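# About Belano

Belano is a small company that makes and restores wooden worktops, tables and shelves for homes and small shops. We work from one building at the end of Fuklow Lane, on the side of the river where the old tannery was. The workshop is downstairs, and upstairs is the office, together with the room where customers come to see the samples.

We are 5 people. Most of us learned the trade in other countries and came here later, so you will hear a few languages in the workshop, and sometimes two of them in the same sentence. Our letters and offers are always in English. If something in them is not clear, please call and ask us.

## How we started

The company began with repair only. A bakery called Rallelow had a long counter of beech which was cut and burned from many years of use, and the owners did not want to throw it away. We took off the top layer, filled the deep cuts, turned two of the boards and oiled everything again. The work took us much longer than we had promised. The bakery was patient with us, and afterwards they sent us their neighbors.

For the first two years we accepted every kind of work, also window frames and one time a staircase. The staircase was a good staircase, but we lost money with it. After this we decided to stay with flat things: tops, tables, shelves, benches.

## What we make

The largest part of our work is kitchen worktops in solid wood. We use oak, beech, ash and sometimes walnut. We buy the wood in boards and leave it in our own store until it is dry enough to be glued. The boards are cut to narrow strips, we choose the strips by color and by direction of the grain, and then they are glued and pressed. A customer who wishes a very even color should tell us at the beginning, as we must put more wood aside for this.

We also make:

- dining tables and desks, up to the length which can go through your door
- shelves for shops, with or without a back
- cutting boards from the strips that are left over
- repair and new oiling of worktops, also those made by other companies

We do not make cabinets. For cabinets we work together with Mac an tSaoi, a joinery in the next town, and we can give you one common offer if you need both.

## Samples and visits

You are welcome to visit us before you order. In the sample room we keep finished pieces of each wood, in oil and in hard wax, some new and some which were used in our own kitchen for several years. We think it is useful to see the old ones also. Light oak becomes warmer in color with time, and a new sample cannot show you this.

Please bring a drawing of your kitchen if you have it, even a simple one made by hand. A piece of your floor or a door of your cabinet is also a good help. You can take 2 samples home and keep them for one week. It is better to look at them in the morning and again in the evening with the lamp on.
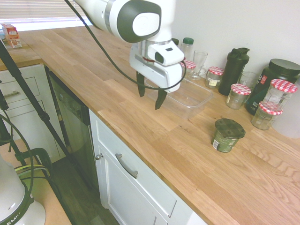 ## Oil and care

All our tops leave the workshop with three coats of oil. In the first month we ask you to oil the surface one time more, and later two times in a year is enough for most families. Near the sink it can be more often. With each top you receive a cloth, a can of oil and a printed page with the instructions.

Water should not stay on the wood overnight. Hot pans need a board or a metal stand under them. If you get a dark ring, do not worry too much and do not use bleach. Rub the place lightly along the grain with fine paper, clean off the dust and put oil. If you are not sure, send us a photo first.

## Prices and delivery

We give a price after we have the measurements. The smallest order for a worktop is $300, and cutting boards are sold one by one in the office. The usual waiting time is six weeks. Before the holidays it is longer, and we will write the real date in your offer.

Delivery in the town is included. For longer distances we calculate by mile, and we carry the top into the kitchen also when there are stairs. Mounting can be ordered separately.

## Where to find us

Belano
328 Fuklow Lane, second door, green bell

The office is open from Tuesday to Saturday. On Monday we are closed for visitors, but the machines are running and we can hear the phone only sometimes, so please leave a message. Parking is behind the building. The gate looks closed, but it is not locked during the day and you can push it open.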